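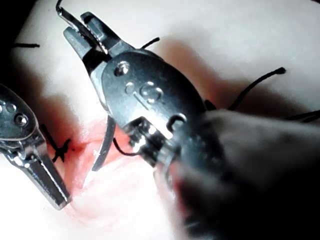
Two metal surgical instruments working above a white synthetic tissue pad.

Listening to Birds: First Findings from the Druvgate Morning Program

The Nieminen Institute for Everyday Health has completed the first season of its morning listening program at Druvgate. Members who took part have already received a short letter with their own diary records. The present item reports the general findings to the wider membership and sets out the arrangements for the coming season.

The program was begun in response to a question raised at several open meetings: whether listening to birds, as distinct from walking or gardening, has any effect on mood and rest. Many members reported that they felt calmer after time spent near birdsong. Most of them, however, were also walking when they heard it, and regular walking is already known to be good for mood and sleep. The Institute therefore wished to look at listening while seated, with as little else going on as could be arranged.

A total of 402 adults enrolled. Each was asked to sit outdoors for 40 minutes in the early morning, on at least two mornings a week, from April to the end of June. Participants could use the benches along the Clotach path, the orchard behind the Druvgate reading room, or a garden, porch or balcony of their own. They were asked to leave telephones switched off and to refrain from reading. Conversation was permitted before and after the sitting period. Hot drinks were allowed, following a number of firm representations on the subject.

After each sitting, participants completed a page in the Tusix diary, a printed booklet prepared for the program. The page asked for the time of waking, the weather, the kinds of sound heard, and a rating of mood before and after sitting. A separate section, to be filled in the following morning, asked how well the person had slept. By the close of the season 1466 complete diary pages had been returned. A further quantity of pages arrived with one or more sections left blank and were set aside.

What the diaries showed

In a clear majority of complete pages, mood was rated higher after sitting than before. The change was modest in most cases. It was larger on mornings when the participant had recorded a poor mood at the start, as would be expected, there being more room for improvement on such mornings.

Pages recording birdsong as the main sound showed a somewhat greater change than those recording traffic or machinery. Pages recording wind or running water fell between the two. The Institute had expected that mornings with many different kinds of song would stand out from mornings with only one or two. No such pattern could be found. Participants who heard a single robin for the whole period gave ratings much like those who heard a full chorus. It may be that most participants were unable to tell the songs apart, and a number of them wrote as much in the space for remarks.

The findings on sleep were less clear. Participants who sat outdoors more often tended to report better sleep by June. The days were also longer and warmer by then, and those who slept badly may have been the first to give up rising early. The diaries cannot separate these matters. Exposure to morning daylight is a further consideration, as light early in the day helps to set the body's daily rhythm, and every participant who sat outdoors received some of it whether or not a bird was singing.

Limits of the findings

Members are asked to read these results with care. All participants chose to join, and many of them were already fond of birds. There was no comparison group sitting indoors or sitting outdoors in silence. Ratings of mood were given by the participants themselves, who knew what the program was intended to examine. The diary pages that were returned may differ from those that were not.

The Institute makes no claim that listening to birdsong treats any illness. Members who receive care for depression, anxiety, high blood pressure or a sleep disorder should continue with that care as advised, and should speak with a doctor or nurse before making any change to it. Lasting low mood or poor sleep should also be discussed with a health professional.

With those limits stated, the Institute considers the results encouraging enough to justify a second season with a stronger design.

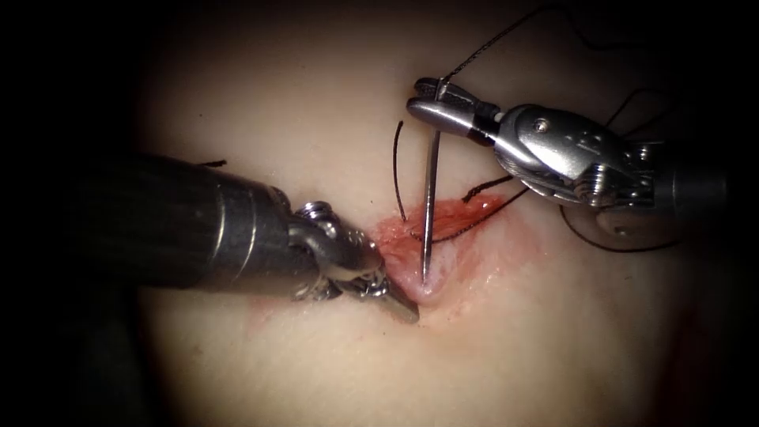
Do I need to know the names of the birds in order to take part in the listening program?

Knowledge of birds is not required, and the diary has no section in which species must be named. Participants are asked only to record whether birdsong was heard and whether it was the main sound of the morning. Those who wish to learn the common songs may borrow a guide from the Druvgate reading room.

Arrangements for the second season

The second season will open in April. Participants will be placed by lot in one of two groups. The first group will sit outdoors, as before. The second will sit indoors beside a window, closed if traffic is heavy and otherwise as the participant prefers, for the same length of time. Halfway through the season the groups will exchange places. Each participant will thus have a record of both kinds of morning.

Participants will be asked to sit at the same hour throughout, as far as their work and family duties allow. Sittings that begin after 9 a.m. will not be entered in the main results. Persons who work at night may apply for a separate schedule, and their diaries will be reported on their own.

The Tusix diary has been revised. The type is larger, the weather section has been reduced to a single line, and the section on sleep has been moved to the front of each page so that it is less easily forgotten. A column has been added for noise from roads and building work. Several participants on the Clotach side of town pointed out that the earlier diary left no proper place to record the sawmill.

The Institute has ordered 3000 diary booklets, which will be held at the reading room and sent by mail on request. Participants are asked to take one booklet at a time. Diaries from the first season cannot be used, as the pages no longer match.

Seating along the Clotach path remains limited. The benches nearest the footbridge are in shade until late morning and can be damp, and a folded towel or mat is recommended. Folding chairs may be brought, provided that they are placed on the grass and leave the path clear for wheelchairs and bicycles. The orchard gate will be unlocked at 6 a.m. Dogs may be brought on a leash to the path but are not admitted to the orchard during sitting hours.

Participants are requested not to play recorded birdsong at any of the shared sites. Recordings can disturb nesting birds, which may leave the nest to drive off what they take to be a rival. Seed and bread should not be scattered near the benches for the duration of the program.

Listening at home

Members who do not wish to enroll may still find the practice agreeable. A chair near an open window will serve. The hour after sunrise is usually the richest in song during spring, and the late afternoon often brings a second, quieter period. Those with hearing aids may find that a setting intended for music carries high notes better than one intended for speech, and an audiologist can advise on whether such a setting is available.

It is helpful to begin with a short period and extend it as comfort allows. Some participants in the first season found the full sitting tedious in the early weeks and wrote that they had spent much of it composing shopping lists. Their pages were included with the others.

Enrollment forms for the second season are available from the Druvgate reading room beginning in February. Forms must be returned by the end of March. Members who took part in the first season are welcome to enroll again and should mark the form accordingly, so that their earlier diaries can be kept apart from the new ones.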